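Search the help pages Go

Planner keeps refusing a grasp on the block lying crosswise in the bin

Posted in June by Annick Chauvin

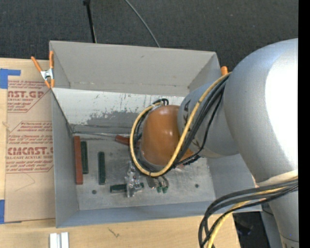
What I'm trying to do

Hello everyone, and thank you in advance for reading all of this (I do go on a bit). I'm running Clolo for perception and Multden for motion planning, with a fixed camera watching a metal bin. The job is to pick the long parts out of it: a rust-red bar, which tends to end up along the left wall, and some dark green blocks. Blocks standing parallel to the side walls give me no trouble at all. The one lying crosswise near the front of the bin is another story!

The segmentation finds it fine while the arm is parked. Then, once the gripper comes down over it, the mask splits into two pieces, one on each side of the metal, and Clolo reports two short objects where there was one long one. Multden then replans for the smaller piece and stops with "no collision-free approach." Over 100 tries on crosswise blocks I had 40 stops like this. On the parallel ones, 94 out of 100 went through.

I've tried lowering the mask threshold and padding the bin model less, and neither made much difference. Should I be looking at perception or at planning? I would love to keep the live updates if I can.

Fabrice Pichon

Hi Annick, what a nicely laid out problem. I'd look at perception first, and leave your thresholds alone for now.

Your arm is hiding the middle of the block, and Clolo treats whatever it sees as the whole truth. I had the same thing on a cell we call Moulin, and the cure was to freeze the object list before the descent. Take your masks with the arm parked, fit one box per object, and give each box an ID. During the approach, let new masks update an existing box only if they fall inside it, and never let them create a new one. You keep the live updates that way, so if the block gets nudged you still find out about it.

Do render the arm into the depth image as well, from the joint positions, and mark those pixels as unknown. Mind the cables, though. Your yellow and black ones loop out quite a way past the cap above the gripper, and I doubt they're in your robot model. I put a fat capsule around mine, 8 cm across, and it soaked up a lot of odd little blobs that were being reported as parts. You may find it makes the planner a bit more cautious near the walls, so try it on the mask first and add it to the collision model afterwards.

One more thought while I'm here: check that the clamp handles at the back corners are in your collision scene. They rise above the rim, and your arm is a big one.

lemari_user

just turn off replanning. worked for me

Annick Chauvin

Thank you both! I'd rather not switch replanning off, as the parts do shift when I pick next to them, but I froze the list this afternoon the way Fabrice describes and the double objects are gone. Now I get a different stop on the block nearest the red bar, where the fingers don't have room between the two. I'll read up on the grasp ordering in Lemari before I bother you all again. The cable capsule is next on my list, and the clamps were indeed missing from the collision scene, so they're going in tonight.

Contact us | Copyright, all rights reserved | Back to top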